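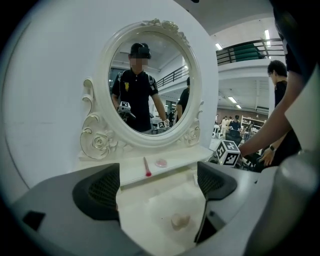

Mestero is our pair of hand-held grippers, and this README covers how we keep both of them in shape for a day of recording. Release 2 holds 903 episodes, and the finger pads matter more to their quality than anything else on the tool! Each gray gripper has a black mesh pad on either finger, facing its partner, and the vanity table task is a tough test of them: small soft things like a makeup sponge, plus a brush with a slim white handle that loves to roll. Check the pads before every session.

Pad care
Brush the mesh out with a dry toothbrush, then close the fingers on a strip of paper and tug. If the paper slides, swap both pads as a set – never one alone. Spares are in the Pascual drawer.

Marker cubes
Wipe with a dry cloth only. After any knock, rerun the Hevia calibration and save the result under the tool's number (428 or 2241). A loose mount shows up right away as jitter in the pose plot, and it's a very satisfying thing to fix.

Known issues
Tool 428 closes a little slowly when the battery is low. Mirrors can give the tracker a second cube to look at, so check those episodes by eye.

Maintained by Beatrice Magesa. Last updated Apr 17, 2026.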